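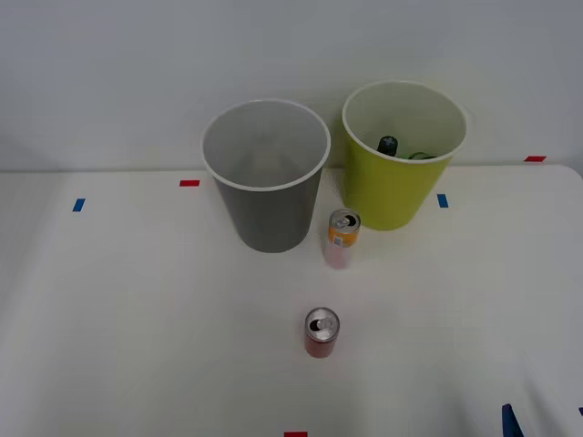 Figure 7.1 The sorting workspace, with two bins, two cans and tape marks on the table.

Chapter 7
Learning from Demonstrations

Sorting trash looks like an easy job for a robot arm. The objects are light, the bins are wide, and a small error in placement rarely matters. Yet a program written as a fixed list of motions fails as soon as a can stands a few inches from where the programmer expected it. In Chapter 6 we handled this by estimating the position of each object and planning a path to it. In this chapter we take another route and let the arm learn its motions from recorded examples.

The main case study is the Makori sorting task, set up by Awuor Nyanda and Fitzgerald Kincaid. A person steers the arm through the task while the system records the camera images and the joint positions. Nyanda and Kincaid collected 813 demonstrations and kept 479 of them for training after removing those with dropped objects, long pauses or missing images. The trained policy was then tested in 90 trials.

In Figure 7.1, the dark neck of a bottle and a glossy green object, perhaps part of another bottle, show inside the green bin, and the gray bin has nothing in it. Both cans are still on the table. A policy must choose which can to reach for first, and Section 7.3 shows what happens when the demonstrations disagree on that choice.

Section 7.1 defines behavior cloning and works through a one-joint example. Section 7.2 covers how small errors build up over a long motion. Readers who skipped Chapter 6 should review its notes on camera calibration before starting the exercises.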